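Went to the surgical robotics open day at Hamport this morning. I was promised the future and a sandwich. A thread, mostly about the future, as the sandwiches had run out by the time our group got upstairs.

First, the queue. 40 of us in a corridor, all being given blue shoe covers by a very patient man who had clearly been doing it since breakfast. I put mine on inside out. He let me.

Our guide was Esther Minja, who trains surgeons on the thing and has the calm of somebody who has watched a lot of consultants drop a lot of needles. Her opening line was "It doesn't do anything on its own, so please stop looking at it like that."

She was looking at me. I had been looking at it like that.

Quick explanation for anyone who, like me, turned up with only films to go on. The surgeon sits at a console across the room with their face in a viewer and a finger and thumb in each control. Hands move over there, small metal hands move over here. That's the deal. No chatting, no red eye.

What I hadn't grasped is how odd it is to see somebody work with their back to the work. Rokeya Sikder was at the console, shoes off, chin tucked in, and if you'd walked in cold you'd have thought she was having her eyes tested.

Meanwhile the rest of us stood gawping at a big screen. A man behind me said "ooh" at regular intervals for the whole session and I came to rely on him.

Close work, up on the screen:

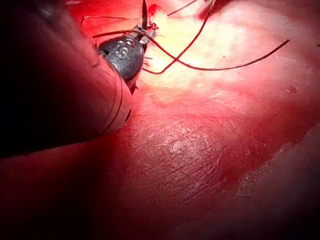
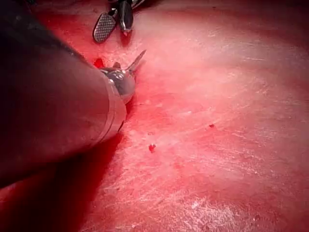 I can't sew a button on. I'd like that noted before I go any further, as I then had a turn.

Not on anything that mattered, obviously. The visitors' console is hooked up to a practice tray with rubber rings and little pegs, and you move the rings from one peg to another. It's a toddler's toy with a very large electricity bill.

You get 2 minutes. Maham Kiani from the training team stands next to you with a stopwatch and says encouraging things in a voice that gives her away completely.

Things I learned in my 2 minutes: there's a pedal. There's another pedal. They are different pedals. If you press the wrong one your view sails off to the left and you say a word in front of a school group.

Also the scaling. You move your hand a fair distance and the tip moves a tiny bit, so you feel terribly steady and skilled right up to the point where you look at how many rings you've shifted.

Top of the visitors' board when I left: 20 rings, set by a girl of about my niece's height who refused to be interviewed. I'm not going to share my own number. Maham wrote it down in pencil.

Someone asked Esther whether you can feel what you're touching. On this one, no. You learn to judge the pull on a thread by eye, and she said that's the bit that takes the longest to teach. She's snapped plenty. She said it quite fondly.

Someone else asked if it would put surgeons out of a job. Rokeya, from inside the viewer, without lifting her head: "Who do you think is doing this?"

The oldest visitor was 78 and used to mend watches. He did the rings very slowly, dropped none, then told Maham the left-hand control was stiff. She went and checked. It was stiff.

Grumbles, for balance. The lift was out. The talk on sterilising the instruments was in a room with no chairs, and I now know a great deal about trays.

They're doing it again in May. Wear socks you don't mind people seeing, use the left pedal for the clutch, and get to the sandwiches before the blue group.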